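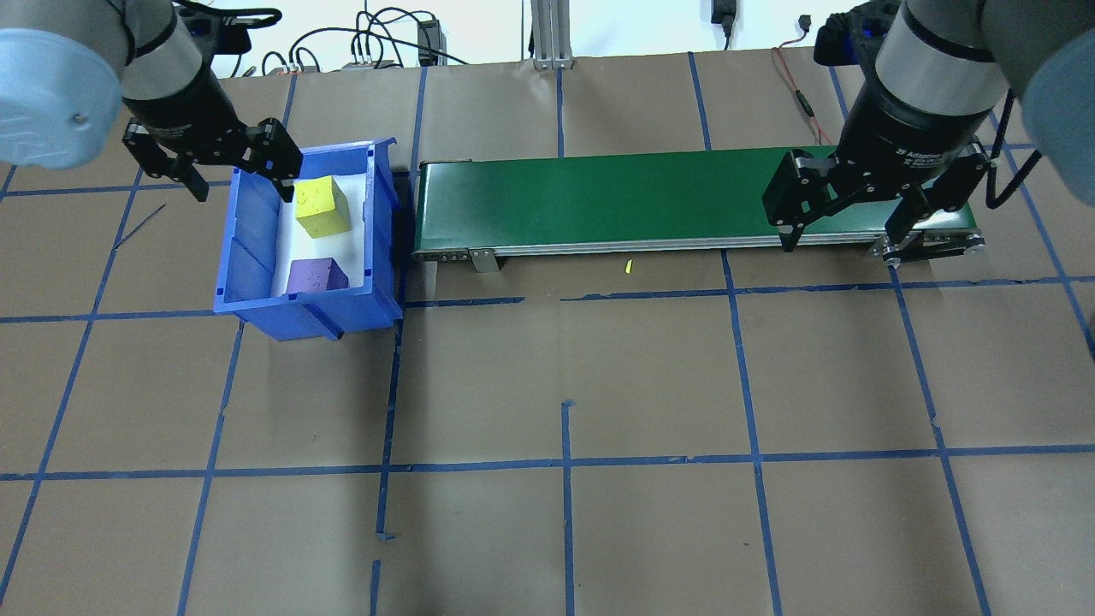

4.2 Wedding posts and the order of disclosure

We next looked at how couples with a public following released news of their weddings. The accounts were drawn from two platforms, Lokum and Tokarz, and each couple had posted at least once during the week of the ceremony. Posts were coded by two readers working separately. Where the readers disagreed, the post was set aside and coded again at the end of July.

Figure 5. Order of wedding posts by platform. Bars show the first, second and last post for each couple; engagement posts are left out.

As Figure 5 shows, couples on Lokum tended to post the ceremony first and the guests later. On Tokarz the order was less regular. In six cases the first post came from a guest, and the couple replied to it or shared it before putting up anything of their own. Gossip pages picked up these guest posts faster than the couples' own posts, usually on the same Saturday.

Couples who had married in a civil office before the religious ceremony were a separate group of eight. Most of them used the word "wedding" for the second event only. Two mentioned the earlier one in a caption, and both captions were later edited.

Venue had little effect. Ceremonies in Pirkesau and Flomau were covered in much the same way, although the Flomau posts named the church more often. We did not code comments, so we cannot say how followers took the news. Section 5 returns to the edited captions.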